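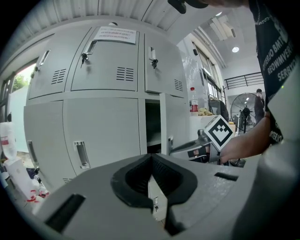 # Jusar: paired hand-held grippers, locker set

Recordings made with two hand-held grippers in a shared workshop, working on a gray metal locker cabinet. The grippers were built by Primo Marino. Recording and cleanup by Osvaldo Mazza.

Last updated: Sep 18, 2020

## Contents

| Item | Value |
|---|---|
| Episodes kept | 775 |
| Episodes recorded | 2102 |
| Discarded | 1327 |
| Views per episode | 3 (head, left gripper, right gripper) |
| Operators | 1 at a time |

Most discards come from the first print of the finger mounts, which flexed under load and shifted the pads between calibration and use. Do not mix those files with the current set. They are kept in `old_mounts/` and have no pose tracks.

## Hardware

- Two hand-held grippers, one per hand, each with a marker cube on top.
- Gripper cameras: wide-angle, circular image with black corners. No undistortion is applied to the released files.
- Head camera: wide-angle, looking down over the forearms.
- Logger: Dinell board, firmware 8. Earlier firmware drops the right gripper's stream when the disk is busy.

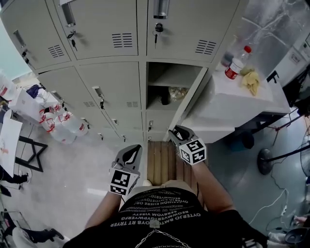
Cables run back along the forearms to the logger. Leave enough slack at the elbow for a full reach to the top row of doors. A tight cable pulls the gripper around and shows up in the pose track as a slow drift in yaw.

## Task labels

- `open_door`: starts with the door closed, ends with it past 45 degrees.
- `close_door`: the reverse. The latch must engage.
- `key_turn`: keys already in the lock. Low success rate, see below.
- `reach_only`: approach and retreat without contact.

The recessed handles need the pad tip inside the recess before closing. Attempts that slip and recover are labeled as one episode.

## Known problems

1. The cabinet paint and the recessed metal handles reflect the ceiling lights. Exposure was locked in June and has not been changed.
2. Marker pose is lost when one gripper passes behind the other. Gaps are stored as NaN and are not interpolated.
3. Other people using the workshop appear in the background. Faces are blurred in the Soswood export but not in the raw files, so the raw files are not shared.
4. Episode 2443 in the raw numbering has left and right swapped. Raw numbers include test runs and do not match the episode totals.

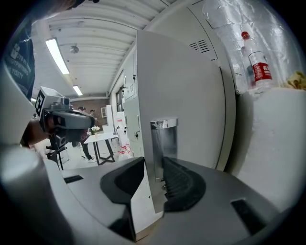 *Gripper camera view, with the second gripper and its marker raised at left.*

## Loading

```
python load.py --root ./jusar --view right --task open_door
```

Timestamps are in milliseconds from the start of each episode. The `Gentile` branch has an older loader that reads seconds; it fails on the current files.

## Contact

Hardware questions go to Primo. Send label corrections to Osvaldo with the episode number and the view.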